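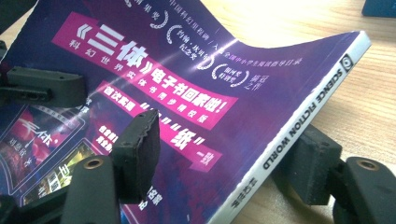 Soft goods should be graded apart from rigid ones, Ingeborg Ehlers told the Cladham working group, and a magazine is a soft good. Her point is now part of the handling code adopted in March by Jostix and Dakley.

The code asks that the grip be set for the loosest item in a class. A glossy cover that bows between the fingers is recorded as bent, even when the spine is held square. Finger pads are to be inspected every 275 grips and replaced once the edge is ragged – a rule that drew objections over cost.

Operators must log 12 trials for each new title. Huaranga, which handles printed matter only, has asked for 60.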